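Most kitchens get chosen in under an hour. I worked for 22 years in a shop that sold countertops, first cutting them and later standing at the front desk, and I watched a lot of people pick a surface they would wipe down every day for the next two decades. They gave more time to the paint.

I don't blame them for it. The way the trade shows its goods makes a good choice very hard. My argument is a simple one: shops should stop selling patterned surfaces from small samples, and buyers should refuse to order from them.

A sample is usually a square you can hold in one hand. It is clean, it is lit from above by a bright store lamp, and it sits on a rack with 20 or 30 others. You look at it for a few seconds and put it back. What you take in is the main color and how shiny it is. You can't take in the pattern, because a pattern needs room. A piece that size may have one vein in it or none.

At the shop we carried a line from Ukell that came in a gray we sold more than any other. The sample was calm, almost plain. The full sheet had a dark streak running the long way, and it repeated. When it went in, a customer with a long counter would see the same streak come around again beside the sink. We had complaints about that streak for years. The owner's answer was that the sheet matched the sample, and he was right. It did match. The sample just left out the part people would notice.

Cirillo did it better for a while. They sent out half sheets, which took two people to lift, and you could lean one against the wall and walk away from it. Sales staff hated them. They took up floor space and the corners chipped. After two years the half sheets stopped coming and we got the small squares like everyone else. I asked the rep about it and he said the stores wanted something that fit in a drawer.
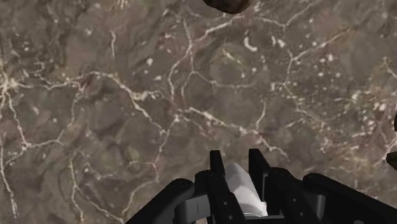 Patterned stone, and the printed copies of it, should be judged at arm's length and from straight above, the way you look at a counter when you are chopping an onion. Pictures on a maker's website are mostly taken from across a room, with a bowl of lemons. From there any veined surface turns into a soft blur and they all look good. Up close you find out how busy the thing is. Some browns carry a whole web of pale lines that fork and join up again like cracks, heavy and fuzzy in one part and faint and broken in another, and a square taken from the faint part would tell you nothing about the rest. Some people like that much going on under their hands. I do, in someone else's house. But you should know what you are getting before the truck comes.

The usual reply is that online viewers have fixed all this. You pick a color, you pick a cabinet, and the screen draws you a kitchen. I have used several of these, and the one from Etau is good as far as it goes. It shows a large area and you can move in close. I would rather a customer spent ten minutes with it than ten seconds with a square. But a screen is lit from behind and a counter is not. A warm brown on a screen can be a flat brown on a rainy morning in November, in a kitchen with one north window. The tool can't know about your window.

There is also the matter of cost, and I will be fair about it. Big samples are expensive to make and to ship. A small store can't keep 21 of them on the floor, and a maker with a hundred colors can't send them all. I accept that. What I don't accept is that the only other choice is a square the size of a coaster. A store could keep a few large pieces and lend them out for a deposit. Carpet stores have lent sample books for as long as I can remember. Libraries lend cake pans.

Imik, a small yard that we bought offcuts from, had a plain system. They kept the end pieces from finished jobs, each a couple of feet long, with the name of the color on the back in grease pencil. You could take one home over the weekend. It cost them nothing except the shelf. People brought those pieces back with rings of coffee on them, and that was useful too – it meant somebody had lived with the thing for two days and seen what a mug does to it.

I think the real reason the small square survives is that it speeds up the sale. A person who takes a large piece home may come back and say no. A person who nods at a square and signs will not find out until the counter is glued down, and by then most people talk themselves into it. I did that at the front desk as much as anyone. "You'll get used to it" is a true sentence, and I said it too often.

My own counter cost $1,054 and I picked it from a square, with my employee discount, in my first year at the desk. It is a speckled green. I thought the speckles were small. In the full piece they come in clumps, and crumbs vanish into them completely, so I clean the whole thing by feel. It is still there and will probably outlast me.

If you are about to order one, ask the store for the largest piece they have, and ask to borrow it. Lay it flat where it is going to go. Look at it in the morning and again after dark with the lights on. If the store says no, ask when the next full sheet is coming in and go stand over it before it gets cut.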